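## 4. Your first session with the Pladar hand gripper

Now for the fun part! Pick a job you know well, such as gathering packets from a bedspread, and leave the room as you'd normally have it. Hurnex built the Pladar for lived-in rooms, and it's lovely how quickly it starts to feel like your own hand.

1. Charge the handle until the light stays green.
2. Squeeze the trigger fully, then let go. Both jaws should open evenly.
3. Hold the gripper over the bed with the jaws open and the blue pads tilted towards each other.
4. Press Record and wait for 2 short beeps.

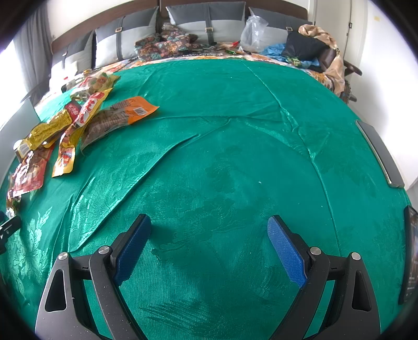
5. Bring the jaws down either side of a packet and close them slowly. Crinkly wrappers are brilliant practice - you'll soon feel how little squeeze they need.
6. Lift, move, release. Press Record again to save.

**Note:** The memory holds 300 clips. Copy them to the Merkley dock before you reach that number.

**Caution:** Keep fingers clear of the linkage plates while the trigger is moving. Don't pull at loose threads with the jaws.

Wipe the pads with a barely damp cloth after each session. Replace them after 3,000 grips, or sooner if the surface feels smooth.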